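Dralix Head-Mount Capture Rig - setup and care

Home > Equipment > Capture > Dralix

The Dralix is the head-worn camera unit we rent and service for teams teaching household robots to tidy up. It sits on the forehead, looks where the wearer looks, and records both hands doing the sort of work most of us left home to avoid.

In stock: 2 units
Rental: $87 per day
Purchase: $2,139, case and charger included
Part no.: Clollier mount, Lapointe battery

Setting the tilt

Out of the case, the camera points straight ahead, which suits a robot that will only ever admire walls. Floor-level jobs need it angled down 25 degrees. Loosen the thumbscrew on the left hinge, set the tilt, and tighten it until it stops, then no further. Radymyr Pavliuk at our bench has a jar of thumbscrews that went further.

Now kneel at a bin with your knees on either side and reach for the rim. Both hands should show, along with whatever you're holding over the bag. 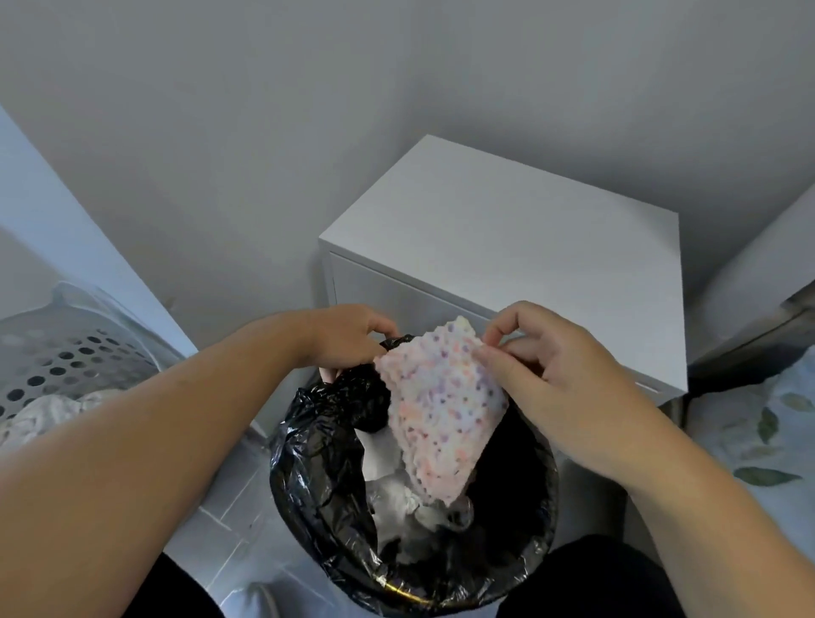
If the preview shows mostly knee, bring the tilt up a notch and try again. Tall wearers usually end up a notch higher than short ones. Everyone ends up with sore knees, and we do rent a pad.

Working in small rooms

Bedrooms are where the Dralix earns its keep. The wearer is forever turning from laundry basket to bin to bed, and the forehead pad will creep if the rear strap is slack. Snug the strap first, then the top band. Doing it the other way round gives you a lovely view of the ceiling by lunch.

Lock exposure before you start. A black bin bag next to a white bedside table will have the auto setting hunting back and forth all afternoon.

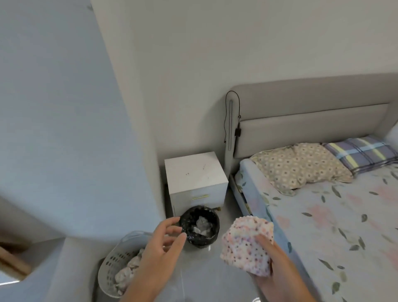

Keep the battery lead down the back of the collar, clipped once at the shoulder. Left loose, it finds a drawer handle.

Looking after it

Wipe the lens with the grey cloth, never your sleeve. Wash the forehead pad by hand after each wearer - Melaniia Horobets tried the dryer once and we now stock doll-sized pads.

If the unit drops frames, reseat the card and restart. If it still drops frames, send it back with a note describing the fault. "Broken" is a popular note and we'd like to see some others.

Spares: forehead pad, rear strap, thumbscrew (sold in pairs, for obvious reasons)
Repairs: ask for Radymyr, mornings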